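Clearing off the white table this month. It goes back against the wall once the packets are sorted, so I'm doing it properly - all surface, no piles. 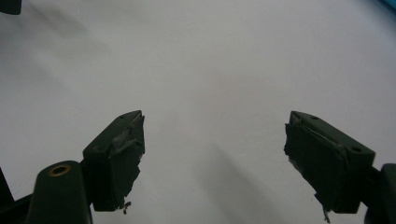 Wiped it down with a bit of dish soap on a grey cloth. The Zaller cleaner leaves streaks on white, so I've stopped buying it. 100 g packets go in the low drawer, 200 g and up go on the shelf.

Anything brightly coloured goes at the back - I can find those without looking.
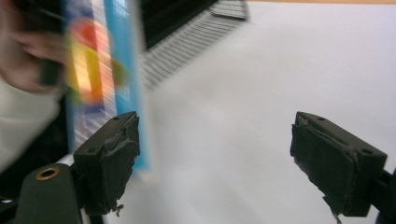 Still short of 4 shelf clips. Flindau has them in February, apparently. Until then the top shelf stays bare.

Print | E-mail
221 shares | 4 comments

Comments
Which drawer liner did you end up with?
Same trouble with streaks on mine. Vinegar helped.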